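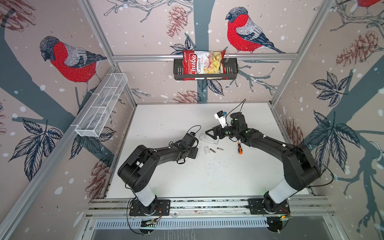

**Figure 2.** Illustrated wallpaper on all three walls of a small enclosure, around a white tabletop with two black robot arms.

### 4.2 Picture papers and the people who live with them

Plain paper is bought for a wall. Illustrated paper is bought for a person, who then has to go on liking it. Of the 141 households in the Custport survey, 110 had at least one papered room, and it was the picture papers (Figure 2) that produced the long answers. Respondents with a cream stripe in the hall tended to write "fine" and move on to the next question.

The commonest complaint was the repeat. A drawing that charms in the shop comes round again at shoulder height, and once more behind the door, until the household knows it better than some of its relatives. One respondent had papered a bedroom with Bevus stock in July and could by October say which heron was upside down. We had asked only whether the room was warm.

Small rooms fared better than we expected. Jayasinghe, the larger of the two papering firms in the town, advises customers to keep busy patterns for large walls, and its pattern books say so on the inside cover. Our respondents had largely ignored this. They put their boldest papers in box rooms, cupboards and downstairs lavatories, where a visitor stays long enough to look but seldom long enough to comment. Satisfaction in these rooms stood at 72 per cent, a figure we would trust more if several forms had not been filled in by whoever chose the paper.

Matching at the corners remains a sore point. Old walls in Custport are rarely square, and a drawn figure shows the error at once where a plain ground would forgive it. Laltance supplies its rolls with a generous allowance for waste, though most of our home decorators had used the extra to line drawers – a habit that left them short when the damp came through. Later rolls seldom matched the first in shade. Two households had solved the problem with a wardrobe. We return to the placing of furniture in Section 5.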